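Play Food Lending Sets: Frequently Asked Questions

What is in a set?
Each set has pretend food and a few dishes to go with it. The usual contents are fruit, a condiment or two, a plate, cups or bowls in different colors, and a basket or colander for storage. The exact mix varies. A packing list is taped inside the lid of the tote.

Who can borrow one?
Anyone with a Pustville library card, including preschools and home daycares. Daycares should use the provider's own card.

How long can I keep it?
Three weeks, with one renewal if no one is waiting. In December we allow an extra week.

How many sets are there?
There are 30 at the main branch and three at the Bowen branch. The Bowen sets are smaller and have no soft pieces.

What ages are they for?
Ages three and up. Some pieces are small enough to be a choking hazard, so please keep them away from younger brothers and sisters. If you have a mixed group, ask for a Bowen set.

Do I need to clean everything before I return it?
Yes, but it doesn't take long. Wipe hard pieces with a damp cloth and mild soap and let them air dry. Do not put them in the dishwasher. Spot clean soft pieces only — they hold water for days if they are soaked.

What happens if a piece is lost?
Tell us when you return the set. There is no charge for the first missing piece. After that we ask for a replacement of similar size and color, or you can pay the fee on the packing list.

Can I donate play food we no longer use?
Yes, if it is clean and nothing is cracked. We cannot take anything with magnets or batteries. Donated pieces are checked and sorted before they go into a set, so it may be a while before you see yours on the shelf.

Where do the sets come from?
Most were bought secondhand. The storage totes are from Durkolberg. Abimbola Danladi put together the first packing lists and still updates them.

What does play food look like set out on a table?
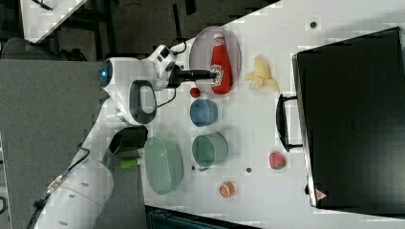
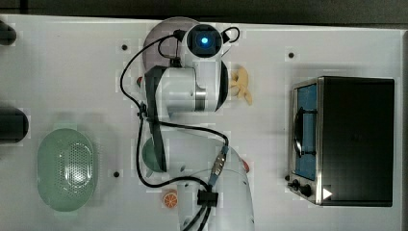
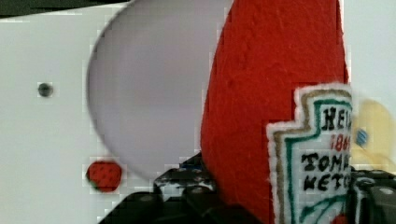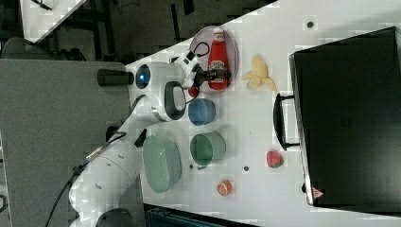
Setting up for pretend cooking works best when the dishes go down first. Leave room between them so children can reach in from more than one side. The red ketchup bottle lying on the pink plate is a fair guide to scale: a plate that size will hold one big piece, and the banana with its open peel needs its own spot beside it. Small fruit can start out loose on the table and be sorted into the cups or bowls later. With more than four children, put out a second plate.

Can I reserve a set ahead of time?
Yes, online or at either desk. Holds are kept for three days. The next date for new reservations is Tue 30 March, and the desk opens at the usual hour.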